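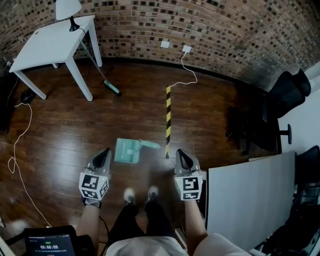

# Arska 4

Pose tracking and episode tools for hand-held grippers. From Fludbridge.

You record with the grippers, Arska works out where both hands were the whole time, checks the result, cuts it into episodes and writes out files your training code can read. Runs on one Linux box. No cloud account, no upload.

Page updated 11th October. Prices and the requirements table are current, the screenshots in the PDF manual are still from version 3, sorry, being redone.

## What's in the box

Well, download. Three programs, one licence.

**Arska** is the tracker. Reads head video plus gripper logs, finds the marker cubes, gives back a 6-DoF path for each gripper and an opening width for each pair of fingers. Fills short gaps and marks every frame it filled.

**Châu** is the viewer and cutter. Scrub through, see both paths drawn over the video, set start and end, label, reject. Keyboard only if you like. Most people like.

**Bilis** is the exporter and replay planner. Takes a clean episode, retargets it to your arm, tells you which bits the arm can't reach and why. Doesn't move anything on its own, see Replay further down.

## New in 4

- Two-cube solve. If a gripper carries two cubes, both go into a single fit instead of taking whichever looked bigger. Much less jumping when your wrist turns over.
- Left/right swap check. Cubes mounted on the wrong hand used to give a perfectly smooth, perfectly wrong recording. Now it stops at import and says so.
- Gap report per episode, in plain text.
- Floor plane can be set by hand from four clicks in Châu. Auto-fit is still the default.
- Episode names can have spaces. Yes, finally.
- Import no longer falls over when the tablet timer and the camera clock disagree. It asks which one to trust.
- Removed: the old single-cube calibration file. Recalibrate once, takes a few minutes, then forget it.

## How the tracking works

Each cube face has its own marker. Arska looks for every face in every frame, keeps the ones it's sure of, and solves for the gripper body using the cube layout you measured at calibration. Camera motion comes from the room itself: edges, corners, anything that stays put. The two get solved together over a sliding window, so a nod of the head doesn't turn into a wobble of the hand.

Texture helps a lot. Bare brick is lovely for it. Floorboards good too, with one warning: long parallel boards look alike, and in a big plain room the solver can slide along them by a plank's width. Strip of tape on the floor sorts it, so does a rug, a chair, whatever's heavy enough to stay where it is. Don't move the furniture halfway through a session. If you must, start a new session.

Things that move while you record get thrown out of the camera solve automatically. A broom being pushed, a dustpan, a door. Works well if the moving thing is small in view. Big flat panels being carried past the lens, less well.

### Low tasks

Asked for a lot, so its own heading. Sweeping, picking up off the floor, plugging things in at skirting height. Trouble with all of these: you look down, the view fills with floor and your own feet, and the wall goes out of the top. Version 3 lost the room and then drifted.

In 4 there's a `floor_tasks` profile. It weights floor features up, masks the operator's body (legs, shoes, torso) and allows for a steeper head pitch before it complains. Turn it on per session:

```
arska import session_dir --profile floor_tasks
arska solve session_dir
arska report session_dir
```

Still worth starting each take with both grippers held forward and the wall in view for a second or two. Gives the solver something solid to hang the rest on.

Loose cables: they're tracked as floor features if they lie still and dropped if they don't. A cable you kick partway through will show up as a short amber patch in the report. Fine to ignore.

## The report

After every solve you get one of these. Real output from one of our own test sessions, shortened:

```
session sweep_floor_b
frames 2436
left gripper ok
right gripper ok, 1 gap filled
longest gap 4 frames
scale check pass
floor plane auto, pass
swap check pass
clock source camera
```

Green means use it. Amber means look at it in Châu first. Red means the solver doesn't believe its own answer and the exporter will refuse the episode unless you pass `--force`. Please don't put `--force` in a script. We've seen it in scripts.

## Châu, quickly

Opens a session folder directly, nothing to convert. Video on the left, paths on the right, finger width along the bottom. The keys people use:

| Key | Does |
|---|---|
| space | play / pause |
| i | set episode start |
| o | set episode end |
| x | reject episode |
| g | jump to next gap |
| w | show / hide finger width |
| f | set floor plane by hand |
| ctrl+s | save labels (also saves itself) |

Labels live in a plain text file next to the video. Put it in version control, edit it by hand, whatever suits. Two people can label the same session on different machines and merge after; clashes are shown side by side and you pick.

There's an auto-cut that guesses episode edges from finger width and hand speed. Good on pick-and-place. Poor on sweeping and wiping, where the fingers close once and stay closed for the whole job. For those set your own start and end, or use the tablet timer marks if your recording app writes them.

## Bilis and replay

Describe your arm in URDF, tell Bilis where the base sits relative to the floor, and it works out joint paths for each episode. Then a verdict per episode:

- **reachable** – whole path fits inside limits
- **reachable, slowed** – fits if you stretch the time, and it says by how much
- **partly** – gives you the frame ranges that don't fit
- **no** – usually base height. Try the base search before giving up

Base search tries a grid of positions and heights and ranks them by how many episodes survive. Floor work nearly always wants a lower base than you've got. Mobile bases are supported as a moving frame, planar only, no steps or ramps.

Two arms at once is fine. Self-collision and arm-to-arm collision are checked. Collision with the room is only checked if you give it a room mesh; Bilis doesn't build one from the video.

Bilis writes trajectories to file. It does not talk to a robot controller. Sending them is your job, through your own safety chain, with your own speed limits. Not changing in this version or the next.

### Export formats

HDF5, Zarr, plain CSV for the paths. Images resized on the way out if you want, original kept. Action can be absolute, relative to start, or relative to previous frame. Gripper width in metres or normalised, pick one and stick to it, mixing them accross a dataset is the most common support email we get.

## What you need

| | |
|---|---|
| OS | Linux, 64-bit, recent long-term release |
| Memory | 32 GB comfortable, 16 GB works with short sessions |
| GPU | optional, speeds up marker search only |
| Disk | 500 GB free if you're recording most days |
| Camera | head-mounted, wide lens, fixed focus, fixed exposure |
| Grippers | any hand-held pair with rigid marker cubes |

Fixed exposure matters more than resolution. Auto exposure hunting between a lamp and a dark floor will blow out the white cube faces and the markers with them. Lock it.

No Windows build. It'll run under a virtual machine but the GPU part won't, and we can't help much if it breaks.

Cubes: print on matt stock. Gloss catches the light. Templates are in the download, along with the layout file you fill in with callipers. Cubes have to be rigid to the gripper, so screws, or a clamp that really clamps. Double-sided tape creeps over a week and your calibration creeps with it.

## What it doesn't do

- Live tracking. It's all after the fact.
- Hands without grippers.
- Force. If your grippers log it, Bilis passes it through untouched.
- Outdoors. Might work. Not tested, not supported.
- Mirrors and big windows. Mask them by hand in Châu.

## Licences and price

**Single seat, one year:** £2000. All three programs, updates, email support.

**Teaching and student labs:** £500 for the year, same software, slower support queue.

**Site licence:** ask. Depends on number of machines, not people.

Trial is the full thing with exports limited to ten episodes. No card needed. When the licence runs out the software keeps opening and viewing everything you've made, it just stops solving new sessions. Your files stay your files.

Anyone who bought version 3 in July or later gets 4 free, same key, just download again.

## Known problems

- Châu forgets the window layout on dual monitors. Fix in progress.
- Auto floor plane sometimes picks a tabletop if the table is near and large in view. Report will say "floor plane: auto, check". Press `f`.
- Very dark sleeves in front of a dark floor confuse the body mask. Roll them up.
- Bilis base search is slow with two arms. Run it over lunch.
- Session names with accented letters import fine but the report pads the columns wrong. Cosmetic. (Slightly embarassing given what the viewer is called.)

## Support

Email support at the address in your licence file. Send the report text and the log, and not the whole video unless we ask for it. If it's a solve gone wrong, the session's calibration file too please, nine times out of ten we need it and end up writing back for it.

Solver questions go to Tín Hứa, who wrote most of it and answers in batches, mornings mainly. Orders and licence keys are usually same day on weekdays.

Manual, marker templates and the sample session are in the `docs` folder of the download. Start with the sample session, run the three commands further up, check your report comes out all green, then try one of your own.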